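Motor Learning, handout 4: Practice schedules and transfer

Read before Sunday. Lab sheet is seperate.

Last time: stages of learning (cognitive, associative, autonomous). Today: how practice is set out, and what carries over from one task to another.

Massed vs distributed
Massed = little or no rest between trials. Distributed = rest spaced through the session. Massed hurts performance on the day, esp. continuous tasks (swimming, cycling), mostly fatigue. Effect on learning is smaller than effect on performance. Keep those two words apart in your essays please, half of you mixed them up in the last one.
Discrete tasks with short movement time (a dart throw, a golf putt) cope fine with massed.

Blocked vs random
Blocked: AAA BBB CCC. Random: ACB BAC CBA. Blocked looks better in practice, random usually better at retention test. This is contextual interference. Two explanations, know both:
- elaboration (learner compares the tasks, builds a more distinct memory of each)
- forgetting and reconstruction (plan has to be rebuilt every trial)
Real beginners may still do better with some blocked first. Exam answers that say "random is always best" lose marks. 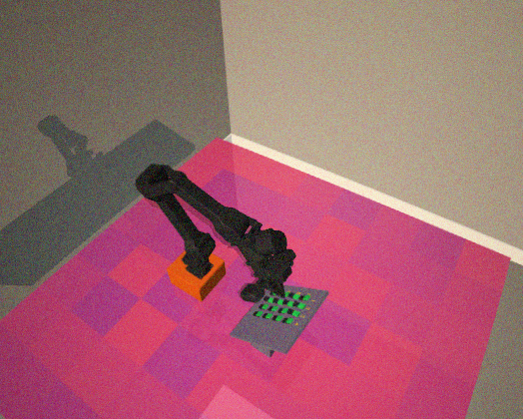
Fig. 1. Simulated arm, gripper pointing down beside a panel.

Transfer
Positive: old skill helps new one. Negative: old skill gets in the way, e.g. badminton wrist action brought into tennis. Zero: no effect either way. Bilateral: one limb to the other, often asymmetrical.
Near vs far transfer. Near is common, far is hard to show.
Part practice transfers well when the parts are fairly independent (a gymnastics floor routine), badly when they are tightly timed together (a tennis serve toss and swing).

Lab task
Key-press sequences, 3 patterns. Group Clirnach does blocked, group Vatus does random. 500 trials each person, retention test the next session. Write down every error, also the ones you correct yourself. Bring the sheet back even if its not finished.

Essay
"Good practice is not always good learning." Discuss with reference to two sports. Max 1,758 words, references not included. Odd number I know, it comes from the department template.

Next week: attention and dual tasks. Read the first half of the attention chapter, skip the box on reaction time, we did that allready.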